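Bralthorpe bench notebook, January
Handheld gripper, unit 2: jaws not closing square, encoder disagreement
Entered by J. Fehr. M. Morin to read before the next session.

08:40. Started from the log Mélanie flagged. Jaw width reported by the encoder drifts away from the width recovered from video over a long session. At the start the two agree within the tolerance we use. By the end the encoder reads narrower than the video does, and the Istholm import script throws out the episode with a width mismatch. Unit 1, same firmware, same operator, same table: no drift.

Session had 2,482 closures on it by the counter. First rejected episode is well past halfway. After that nearly all of them go.

09:15. Things already ruled out, so they don't get done again:
- Encoder cable. Swapped with unit 1, fault stayed with unit 2.
- Firmware. Reflashed, no change.
- Lens calibration. Reran it, residuals normal.
- Trigger spring. Replaced before the holidays. Old one is in the Cloutier box if anyone wants it.

09:50. Checked backlash by hand. With the trigger locked, the left finger can be rocked at the tip. Right finger is solid. Took the cover off and put a gauge on the left carriage: the carriage itself doesn't move. So the play is between carriage and fingertip, downstream of the encoder, and the encoder can't know about it. Fits the symptom. The fingertip yields under grip load, the carriage keeps travelling, the encoder counts the extra travel as closing.

10:30. Pulled the left finger. Clamp screw at the root of the finger was turning with almost no torque. Threadlock on it had gone to powder. Insert behind it has started to pull out of the printed part, and the hole is oval. My reading is that the screw backed off first and the insert was damaged by the rocking afterwards, but I can't prove the order. Mélanie thinks the insert was set crooked from the start. Either would give the same wear. Kept the part, bagged and labelled.

Safety note, separate from the data problem. When the screw backs out far enough the head sits proud on the inside of the trigger guard, where the operator's finger goes. Mine caught on it. Small nick, written up in the first aid book. Unit 2 is not to be handed to an operator until the guard has been checked with a fingernail along the inside edge. Same check on unit 1 before each session until the new screws come.

11:20. Fitted spare left finger from the Gorketti kit. New insert, new screw, fresh threadlock, left clamped on the bench to cure. Didn't touch the right side except to check torque, which was fine.

14:05. Cured long enough to handle. Jaws opened over the bench top for the zero and span readings, then rocked each tip again with the trigger locked. No play on the left that I can feel.

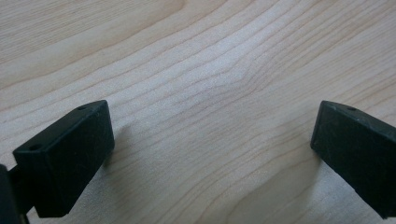
Ran 500 closures on the foam block at the usual grip force. Encoder and video widths agree at the start and at the end. That doesn't reach the count where the fault showed up before, so I am not calling it fixed. Needs a full-length run.

15:30. Went back through older unit 2 sessions with the comparison script. Found 11 more with the same slope, all passed at the time because the limit in the import script was looser then. Marked them suspect, not deleted. Mélanie to decide whether the video width alone is good enough to keep them. I'd keep the ones where the object is rigid and drop the rest.

Open:
- Full-length run on unit 2, foam block, log both widths.
- Witness mark in paint pen on all four clamp screws, both units.
- Ask Gorketti for the deeper insert. The short one has too little plastic around it.
- Import script should warn on slope as well as on absolute mismatch. Slope shows up much earlier in the log.
- Guard check added to the card in the lid of each case. Done for unit 2, unit 1 case is with Mélanie.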